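Collecting at Keltside: two pictures from the basket task

I was asked to put up a gallery from the Keltside collection work, and I said yes on the condition that I could write the captions myself. Readers who have followed my notes since March know where I stand. I think we gather too many near-identical examples, call the pile a dataset, and then act surprised when the policy falls over on a different tablecloth.

The task is about as plain as they come: a red block, two wicker baskets, a white cloth. An episode is one attempt, good or bad. The plan from Ormsby calls for 358 of them. As of this page we have kept 286, and I would argue with a fair number of those.

Red block in the fingers, low over the cloth, with the wrist camera out to one side on its bracket.
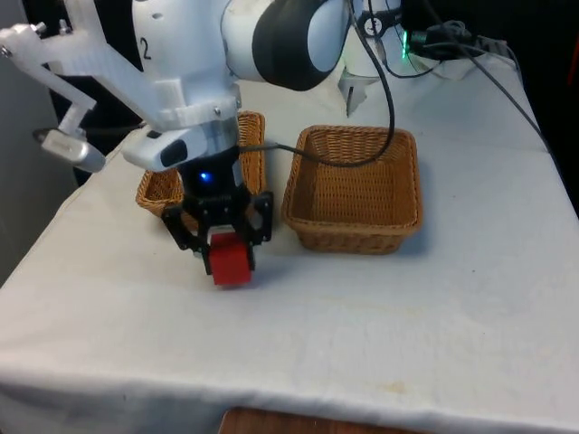 My main complaint is with the word "variety" in the plan. It means the block starts in a different spot. The baskets get moved a little when somebody remembers. The color never changes, and neither does the cloth, stains included. I asked for 20 episodes with a second object, anything at all, a sponge would do, and was told that would go in the next round. There was going to be a next round at Clovbridge too.

Then there is the labeling. Every episode gets a yes or a no, and the instructions cover half a page. If the block lands on the rim and tips in, is that a yes? Two of us said yes and one said no, and all three answers are in the set. Oltar, our logging tool, stores the label and the operator but has no field for doubt. I keep a text file next to it with the episode numbers I don't trust. It has grown to more than 100 lines.

The block on the floor of the far basket, and the near one empty.

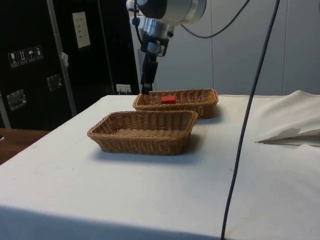
Clifford Doucette read a draft of this page and wrote back that I was being unfair to the small set. His view is that a narrow task done cleanly tells you whether the pipeline works at all, and that adding sponges before then just gives you two things to debug. He also said, and I'll quote him, that "a messy label on a simple task is still easier to fix than a clean label on a task we can't describe."

I'll give him the first half. The label argument I don't buy, because we haven't fixed any of them yet. My text file goes to Fletcher Maihi on 15th October, and he has agreed to go through the disputed episodes again without looking at the original answers. If his match ours, I'll take back a paragraph or two.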